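Equipment > Handling and automation > Costs and planning > Bench test cell

A bench test cell is a small robot workplace bought to find out whether an arm can handle the goods a firm has in mind, before money is set aside for a full production line. It usually consists of one arm, one gripper, a table, some form of guarding and a set of sample objects. The term is used mainly by smaller buyers. Larger firms tend to speak of a trial rig or a pilot station.

Budget

The arm is the largest single cost, but the other items together often come close to it. Buyers who plan only for the arm commonly run short at the point where grippers, cabling and safety work have to be paid for. In the planning notes published by Selness, a packing firm in Evetside, the first budget left out the gripper fingers, the floor fixings and the electrician. The second budget listed each of these on its own line and kept a reserve for spare fingers, which wear out faster than any other part.

Small purchases are easy to overlook. The Selness notes give 305 pounds for sample goods over the life of the trial, most of it spent on fruit, which had to be replaced every few days. Training is normally charged by the day and is cheaper when it is ordered with the arm.

Table and floor space

The table should be heavy enough not to shift when the arm stops quickly. Metal workshop cabinets with drawers are a common choice, as tools and spare parts can be stored under the working surface. The Selness table was ordered with a top 800 millimetres deep and measured 799 on delivery, which was within the supplier's tolerance. A plain matt top is easier on cameras than a polished one, which can throw reflections.

Reach should be checked against the far corners of the table and not only its centre. An arm that can touch a corner may still be unable to bring the gripper down at a useful angle there. Most buyers leave a gap of 200 millimetres between the working area and the limit of reach.

Where the arm stands on its own base beside the table, the base takes up floor space that is often missing from the first drawing. It may also block access to drawers or cupboards. Drawer access should be marked on the plan with the drawers fully open.

Sample objects

Objects are chosen to cover the range of shapes and surfaces expected in later work. A usual starting set has something soft, something round and something thin and flat. Sponges, fruit and wrapped snack bars are cheap, easy to find and safe to drop. Wrapped bars are harder for many two-fingered grippers because there is little height to close on, and a buyer whose goods are mostly flat should price a suction tool from the start.

Choosing a supplier

Stoson and Sharifi both sell complete cells, and both will quote for an arm alone. The Stoson quotation includes fitting and one return visit. Sharifi charges for visits separately but lends grippers for a month before purchase. Delivery times should be obtained in writing, along with the price of a replacement wrist, which some suppliers leave off the main list.

Quotations issued before December may not hold into the following year, and budgets that span two years normally allow for one price rise.

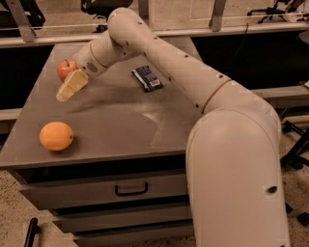

Running costs are lower than purchase costs but last longer. They include electricity, software renewals, replacement fingers and the hours of whoever resets the objects between runs. The last of these is generally the largest and should be entered in the budget as staff time.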